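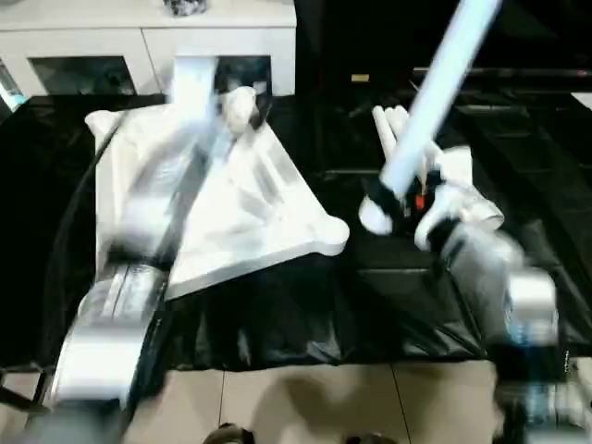 Table cover, black gloss, with white items laid out on top.

Drekard Gloss Table Cover, Black: Review
2021-06-23

The Drekard is a coated cloth cover sold for work tables and display tables. I bought two in November from the Baumgartner shop in Trornville and have kept one in regular use on a folding and sorting table. The second was held back unwashed for comparison.

Size and fit
The listed length is 86 inches. Mine measured 86 inches out of the package and the same after washing. The table is shorter than that, so there is a drop at both ends. The hem is a single fold with straight stitching. One corner had a loose thread, which I trimmed and sealed. It has not opened further.

Surface
The finish is glossy on the face and dull on the back. Under a ceiling light the face shows reflections, and any ripple in the cloth shows up as a bright line. Buyers who want a flat, non-reflecting background should look at a matte cover.

Contrast with white goods is very good. The outline of a folded white towel is easy to read against the black, including an edge that has slipped out of line, and I square up folds faster on it than on the bare tabletop. The drawback is lint. White cotton leaves fibers on the cover and they are visible from across the room. A damp microfiber cloth takes them off in one pass. A sticky roller drags on the coating and I stopped using it.

Grip
Grip is low. Light fabric slides when pulled from one side, so large pieces have to be opened with both hands. Short lengths of smooth tubing roll if the table is even slightly out of level. The cover itself also creeps toward the side where the work is done. I use 5 spring clips to hold it, and the edge has not marked.

Creases
It ships folded, and the fold lines are stubborn. After 2 days on the table they were still plain to see. Low heat from the back, through a press cloth, removed most of them. Store it rolled.

Wear
I keep a tally of uses for anything I review, and the cover is now past 300. There is dulling along the front edge where sleeves rub. Next to the unwashed cover the difference is clear; seen alone it is hard to notice. No cracks or peeling so far.

Compared with the Ikent
The Ikent cover I used before is thicker, lies flatter from the first day and grips better. It is also dark gray, and white items stand out less on it. For general bench work I would buy the Ikent. For sorting and folding white items I prefer the Drekard.

Rating: 4 out of 5. One point off for the fold lines and the loose thread.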